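Participants wanted: makeup brushes and where they end up

Prundeo is looking for people who own makeup brushes and are willing to tell us the truth about how they store, sort and wash them. We'd especially like to hear from anyone who has read advice on the subject and didn't believe it.

Neither do we, much. Clornar, a household survey site we use, asked 1,853 adults about their brush habits last spring, and the answers were so tidy that we have trouble taking them seriously. Most claimed a fixed place for every brush and a weekly wash. Then we asked 152 of them to write down what they did each day, and the fixed places started to look pretty loose. Brushes were in coat pockets, pencil mugs, the car.

What you'd do

You come to our room in the Igwe Building for one session of 2 hours. You sit or stand at a table and handle brushes and small containers: picking up, putting down, sorting, putting away. Cups get used as brush holders more than anything sold for the purpose, so expect cups. Afterward there is a short talk about your own setup at home. Bring a list of what you own if you like, but don't buy anything for this and please don't clean up first.

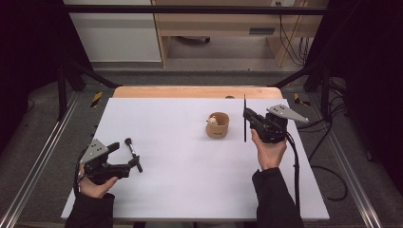 You don't need to be good at makeup. We have had applications that read like a beauty resume, and they don't help us. One brush you use twice a year is fine. So is a drawer full.

What we can't promise

You will not leave with a better system. We're not convinced there is one, and we won't be selling you an organizer. Results go in a plain report, and you can ask for a copy.

Pay is a flat fee, given at the end of the session. Parking is behind the Netgate entrance and it fills up by 9 a.m. -- the bus is the safer bet.

You should be 18 or over and able to work at a table with both hands. Sessions run through September, with a few on Sunday for people who can't get away during the week.

To apply, send us a few lines on where your brushes are right now. Go and look before you answer.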